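Clultska Arm: Frequently Asked Questions

Clultska is a small robot arm built in a shared workshop to work on dirty dishes. The questions below are the ones that come up most often by email and at open bench nights. The page is kept by Sibel Polat. Last revised in March.

What does the arm do?

It picks up, tilts, moves and sets down plates and bowls on a counter, and it can hold a brush against them. It does not load a dishwasher. We wanted a task that was messy and repeated often, and the workshop kitchen had plenty of that.

Is it a kit?

No. The drawings and the parts list are shared with anyone who asks, but you have to source and cut the parts yourself. If you have built a 3D printer from loose parts, you have the skills you need. If you have never soldered, start with something smaller.

How long does it take to build?

The second arm took us 52 hours of bench time, not counting print time. The first took much longer and we did not keep track. Most of the hours go into wiring and cable routing. Cutting and drilling the base plate is an afternoon.

What are the main parts?

The base and shoulder are a design we call Batis. The wrist and gripper are called Onu. The control software is Claronano, which runs on a used laptop under the bench. You can build Onu by itself and put it on a different arm if the mounting holes match. The bolt circle is on page 4 of the drawings.

Why two fingers and not suction?

Suction cups worked on flat, dry plates and on very little else. Two fingers can take a plate by the rim whether it is clean or not. The gap between them is set in software and can be changed for bowls with a thick edge.

Where is the camera?

On the wrist, looking past the fingers. We started with one on a shelf over the counter, but the arm kept blocking its own view. With the camera on the wrist you always see what the fingers are close to, though you lose sight of the rest of the counter.

How does it cope with water and shine?

Not as well as we would like. Standing water on a plate throws back bright spots from any lamp overhead, and the software can take those spots for an edge or for a piece of food. Moving the lamps to the side helped more than any code change did.
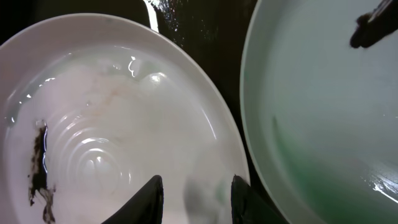

Colored liquid is a separate problem. The first version of the rim finder leaned heavily on color, so a dish could confuse it just by having something tinted in it. The current version looks for the curve of the rim first and uses color only to settle a tie. If you are running an old copy of Claronano, update before you start tuning anything.

Can it tell a stain from a shadow?

Sometimes. Faint tan stains are the hardest, and it misses many of them. Dark streaks are easier to find, but it also reports shadows and molded rings as dirt. We treat its answer as a suggestion and a person checks the plate.

Is it safe to run electronics this close to a sink?

The arm's motors run on low voltage, and the power supply is mounted on the wall away from the counter. The outlet must have ground fault protection. Do not put the supply under the sink. The wrist is splash resistant at best, so don't dip it.

Has it broken any dishes?

Yes, 7 so far, most of them early on when the grip force was set by guesswork. Use cheap plates for testing.

How often do the finger pads need replacing?

We change ours after 120 grips. They last longer than that, but once the surface gets slick the plates begin to turn in the grip. Cut new pads from the template in the drawings and let the glue cure overnight.

The gripper closes but the plate slips. What should I check?

Check the pads first, then the set screw on the left finger. It works loose and the symptoms look like a software fault. Run the zero routine again after you tighten it.

Can I come and see it?

Yes, during open bench hours, after 6 p.m. Write to Sibel first so that someone has the arm powered up. Bring your own board if you want help with wiring.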